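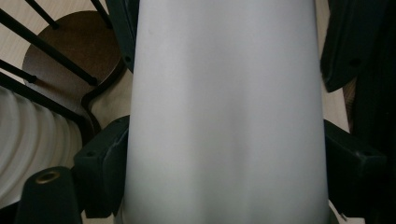

A pale tapered piece, with a round wooden stool on the floor behind it.

Sadia Afridi checks unglazed forms at the Brallulstead workshop, where the matte finish makes flaws hard to find. "A smooth surface hides a lot," she said. "I look at the shading first. If a dark band has a kink in it, the wall is uneven."

Each form is weighed twice. The limit is 108 grams, and anything over it goes back to Noman Dogar for sanding. "He takes off very little," Afridi said. "Two passes with a fine grit, then I weigh it again."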